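Snack bags, small boxes and the ten-second cupboard: a quick talk with Jaqueline Tlapale
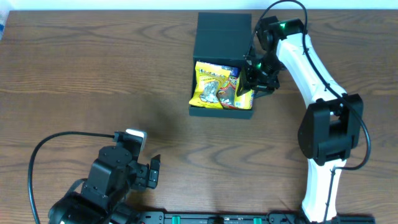
Where should chips go in a small kitchen? In one open box at the height you reach without thinking, with the bags standing up and the fronts facing out.

Jaqueline Tlapale has held that view for 9 years of sorting other people's pantries. We got her on the phone between two jobs, 10 minutes, maybe less. She was eating lunch.

First thing, the lids. She hates them. "A lid is a chore. You take the chips, you leave the lid on the counter, now you have two messes." Open front or nothing, she says. Dark boxes are fine, bright bags show up well against black.

How many bags to a box? "Full, but you can still get your hand in. If you have to pull three out to get one, the box is wrong." She likes a low lip along the front. Bags slump. A lip catches the corner and the thing stays put, mostly.

Does she decant into jars? Long pause. "Pasta, yes. Rice, sure. Chips, no. Who is washing that jar?" Clips she allows. Wooden clothespins work just as well and she buys them by the bag, 300 at a time, and leaves a handful with evry client.

Her worst case so far was a family in November, five kids, snacks in the oven. In the oven! "They knew. They just forgot on a pizza night." She moved everything to two boxes on the hall shelf, one for school bags and one for after dinner, and it held up fine until the cousins came to stay.

We asked about labels. Only for grandparents, she said, then took it back. Labels for flour too, flour and powdered sugar, she has made that cake.

And the crumbs? Tip the box out over the sink once a week, wipe, done. No liner paper, it bunches up and the bags snag on it.

Her own kitchen, we had to ask. One box, bottom shelf, next to the onions. "My husband puts the open bag at the back and the new one in front. Every time. I've been married to the man 9 years and I can't fix teh chips."

Then her next client was at the door and she had to go.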